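The Parish Record

The Trernar Union Congregation resolved in its hundred and seventh year that a history should be written, and that the writing should be entrusted to its Clerk of Records. The Clerk accepted the commission by letter and was given the vestry key, a ream of paper and eight months.

The early chapters presented little difficulty. The founding families had come up the river from Gatton with a bell and no building, and had worshipped for 23 winters in a grain store. The minute books recorded the price of every nail.

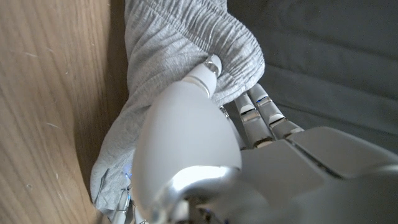
The difficulty lay in the fifth book. Five pages had been removed from it with a blade, neatly, close to the spine. The entry before them concerned the proposed union with the chapel at Pemari. The entry after them concerned drains.

The Clerk wrote to Pemari requesting sight of the corresponding minutes. A reply was received in September. The chapel regretted that its own book for the period was likewise incomplete, and enclosed, without comment, a hymn sheet on which both congregations were named as one.
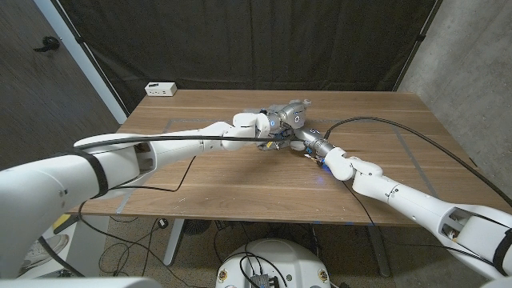 Chapter six was drafted four times. In the first version the union was said to have lapsed; in the second, to have been deferred. The Clerk worked late at a plain desk in the vestry, though a brown wooden table like the one in the photograph would have better accommodated the ledgers. The third version named the families who had left. It was read aloud once, to an empty room, and put in the stove.

The fourth version was adopted. It stated that five pages were wanting from the record of each congregation, and that for one Easter at least — the hymn sheet being the sole authority — they had sung together. The remainder of the page was left blank, by direction of the Clerk, and was so printed.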